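Notebook > Treaty texts group > December

Clause comparison, Skomley–Trirmont fisheries and transit accord
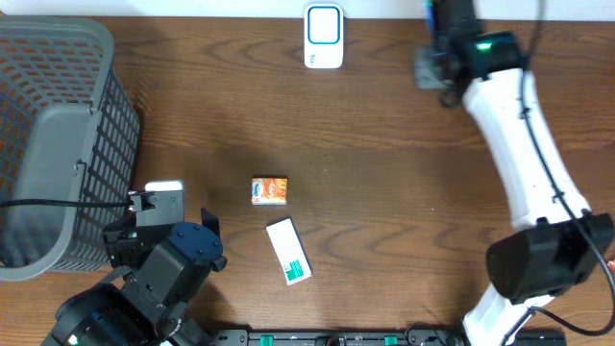 December, started 9.40 am. Carried on with the comparison of the two language versions of the accord. Natanael Amaral sent over the cleaned Trirmont text last night and it is much better than the scan we had. I'm working from paper for the annexes and from the screen for the main articles. Annexes A to C are finished. D is half done.

Main articles first. There are 21 in the signed version. Articles 1 to 8 match in both languages apart from commas. Article 9 is the first real problem. The Skomley text says each party "shall notify" the other before suspending transit. The Trirmont text uses a verb that Natanael reads as "will endeavour to inform". He thinks it is weaker in ordinary use but says older Trirmont treaties use it for a firm duty. Need to look at the Grullora protocol, which was drafted by the same office, and see how it was put into English there.

This matters because both foreign ministries quoted Article 9 at each other last month. Skomley said the suspension at the Sisay crossing was a breach, as no notice was given. Trirmont said notice was never required. Neither statement gave the wording.

Article 12, catch limits. Both texts give 3000 tonnes a year for the shared zone, with 400 held back for the small boats out of Sisay. The Skomley version puts the 400 inside the 3000. In the Trirmont version it could be read as extra. I have marked this amber. The joint minutes ought to settle it but our copy stops before the afternoon session.

11.15. Rang the Sisay archive about the minutes. They have them, in a box not yet listed. Asked for the whole of the second day. They will copy up to 1000 pages without a fee, so no issue there.

Article 17, withdrawal. Six months' notice in both. I had written in the earlier summary that it was twelve. That was wrong, it came from the draft. Summary corrected, old one struck through and left in the folder.

2 pm. Annex D, the map coordinates. Roughly a third checked. One point on the eastern line has its minutes and seconds swapped in the Trirmont copy, and I take it for a typing slip. Logged it anyway.

To do:
- Grullora protocol, find the notice clause
- ask Natanael for two or three dated uses of the Article 9 verb, with sources
- rest of annex D, then E
- fix the footnote numbers after Article 14, they are one out

Stopped at 4.30. Annex D resumes at point 14 on the second sheet.

2 comments | 0 shares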